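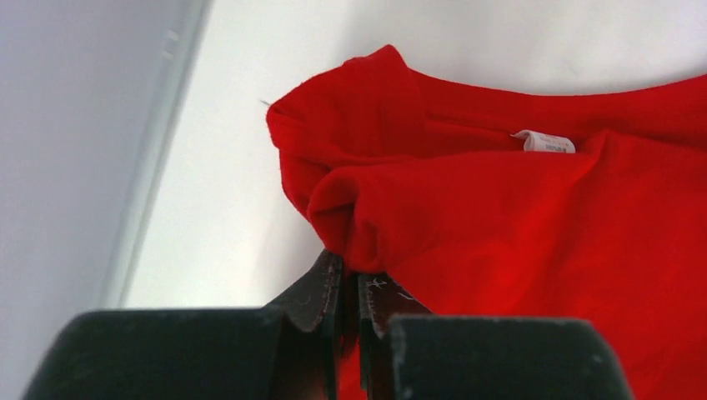

Chapter 4
Reading the Label, Folding the Shirt

Every household has one person who can fold and several who say they can't. The second group is usually lying, or at least resting. Folding a T-shirt takes very little talent. It does take a flat surface, a minute of attention and some idea of which way up the thing is, and a shirt fresh from the basket will do its best to hide that from you.

In Chapter 3 we left our laundry clean. Many books on housekeeping stop there, as if clothes walked from the dryer to the drawer on their own. This chapter covers the distance in between. It also covers the care label, a small piece of printed cloth that most people meet only when it itches.

By the end of the chapter you should be able to:

Find the care label on a garment and say what its symbols mean
Tell the front of a plain T-shirt from the back without trying it on
Fold a T-shirt by the flat method and by the file method
Decide which clothes should be hung and which should be left alone

Key words: care label, collar, crease, file fold, hem, side seam

4.1 Why a Heap Is a Problem

Cloth remembers how it was left. A cotton shirt that spends the night in a heap will have creases by morning, and they are never in the places a person would choose. A crease forms where the fabric bends sharply and stays bent, especially under weight. The shirt at the bottom of the pile has the worst of it, and by some law of nature is also the shirt you need.

Yamila Tapia ran the linen room at the Girurmont, a small hotel with large opinions about pillowcases. She gave new staff one rule on their first morning: shake it before you think about it. A good shake opens the sleeves, drops the hem and throws out most of the soft folds before they turn into hard ones. It also finds the missing sock.

The shake should be done with both hands, holding the shirt at the shoulders. Picking it up by a pinch of cloth from the middle is quicker, and gives you a heap with a point on it.

4.2 Where the Label Lives

On a T-shirt the care label is usually sewn into one of two places: inside the back of the collar, or low down in a side seam. Some makers print the directions straight onto the cloth, where they fade at about the speed you come to need them.

A label inside the collar tells you where the back is. This is worth knowing with plain shirts, which look much the same from both sides until you have one on and it is strangling you. A side seam label is less help with front and back, so compare the neckline instead. The front is nearly always cut lower.

Read the label before you wash a new garment for the first time, and with bright colors read it twice. Red has a long history of generosity toward white towels.

Before You Go On

Take three shirts from your own drawer and find the label on each. Write down where it was sewn, what it says about heat, and whether you have ever once obeyed it. Keep your notes. You will need them for the symbol chart in Section 4.3.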